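Prolport Forums > Cells and Fixtures > Hand-held tooling

Thread: Ireck pair, station 4, left gap reading drifts during box task

bkazemi
Station 4 runs two Ireck hand-held grippers, left and right, on a white board set on the wooden platform. The task is a small part in and out of a compartment box. Since December the left unit has reported a wrong finger gap after a long session. The right unit holds.

Numbers from the log:
Fully open, start of session: left 75 mm, right 75 mm.
Fully open, after 100 cycles: left 73.5 mm, right 75 mm.
Fully open, after 300 cycles: left 71 mm, right 75 mm.

Firmware is the same on both. Cables were swapped between units and the fault stayed with the left unit. I re-zero in Platance at the start of each session with the fingers closed. A re-zero in mid-session clears the error, then it comes back.

Is there a known service point for this, or does the unit go back?

Banafsheh Kazemi
Cell maintenance

torque_spec
Check the finger screws before anything else. One screw per finger, entered from the top face. If the left one backs out, the finger rocks on its carrier and closed-zero will not catch it. With the fingers pressed together the slack is taken up and you store a good zero on a bad mount.

Mark the screw head and the finger with a paint pen. Run 50 cycles. If the marks no longer line up, you have your answer.

lowgain
I don't agree that it is the screw. A loose finger gives scatter in both directions. What she posted moves one way and grows with the cycle count. I would look at the encoder belt inside the handle. We had a Jafarzadeh unit with the same pattern and it was a belt slipping one tooth at a time under a hard squeeze.

Also, do not zero closed. Operators squeeze by different amounts and the pads compress. Zero on a gauge block.

torque_spec
A belt that skips teeth gives steps of a fixed size. She listed three points. You can't tell a step from a slope with three points.

Closed-zero is what the Ireck manual calls for. A gauge block adds a loose item to the station that will be lost inside a month.

lowgain
Then chain it to the rail. Our blocks have been on their chains for two years.

hexkey_m
Can we see the layout? Reach matters here. If the box is at the far side of the board and the operator works with the wrist turned, the cable pulls on the handle at every cycle. A cable looped too tight has caused bad readings on ours.

bkazemi
Marked the left screw as suggested, result to follow. Layout is below. The overhead view shows both units and the left cable loop. The other two are from a hand unit, looking between its fingers at the box.

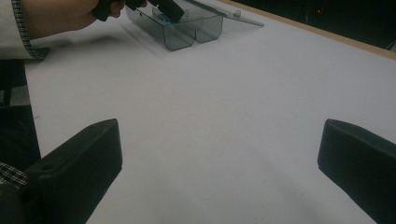
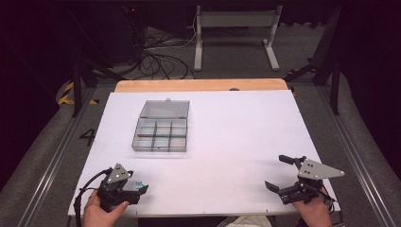
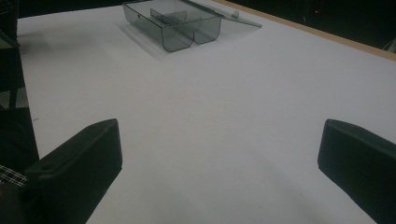

Re: Ireck pair, station 4, layout and cable

hexkey_m
Thanks. Three notes.

1. The left cable comes back toward the near left corner of the board. Put a clip on the left rail and leave enough slack to reach the far edge of the board without the loop going straight.

2. The box lid opens toward the far side. Keep it that way. If it opens toward the operator, the fingers have to clear the lid on every approach and you get hits on the fingertips.

3. Fix the box position. Two low stops on the board are enough. Tape lifts.

torque_spec
On the hand unit views: the light at the board is low. It won't affect the gap reading, but tinted plastic is hard enough to see into already. I would raise the light level before anyone starts comparing video with the log.

lowgain
Agree on the light. I disagree with item 3. If the box is always in the same place the operators stop looking and squeeze from habit. We let ours move within a marked area and peak grip force went down.

hexkey_m
That is a training matter. For fault finding you want the box fixed. Let it move again when the fault is closed.

Re: Screw check result

bkazemi
Results for the left unit.

Screw marks after 50 cycles: lined up. After 100 cycles: lined up. Gap error was present at 100, same size as before. The screw is ruled out.

Cable clipped to the left rail, longer loop. No change in the error.

I then logged the fully open gap at every cycle instead of at three points. The trace is flat, drops 0.5 mm, is flat again, drops 0.5 mm. Same drop each time.

lowgain
That is a belt. Order it.

torque_spec
Fixed step size, so yes, belt or pinion. I withdraw the screw. Check the pinion teeth with a loupe while the handle is open, as a new belt on a worn pinion will be back on the bench within a week or two.

bkazemi
Procedure as I intend to run it. Corrections welcome before I open the handle.

Step 1. Close the session in Platance and unplug the left cable.
Step 2. Remove the marker plate. Scribe its position first.
Step 3. Split the handle. Take a picture of the belt path.
Step 4. Inspect pinion. Replace if any tooth has a rounded tip.
Step 5. Fit the new belt. Tension to the manual value.
Step 6. Refit the plate to the scribe lines, run the plate offset check.
Step 7. Zero, then 300 cycles with the gap logged at each cycle.

hexkey_m
Step 6: scribe lines alone are not good enough for the plate. Run the full offset routine. A small twist there shows up as a large error at the fingertips.

lowgain
Step 7: on a block, please.

torque_spec
Step 7: closed, per manual.

bkazemi
I'll do both and log the difference. Belt and pinion are on order, and the right unit gets the same inspection when the parts arrive.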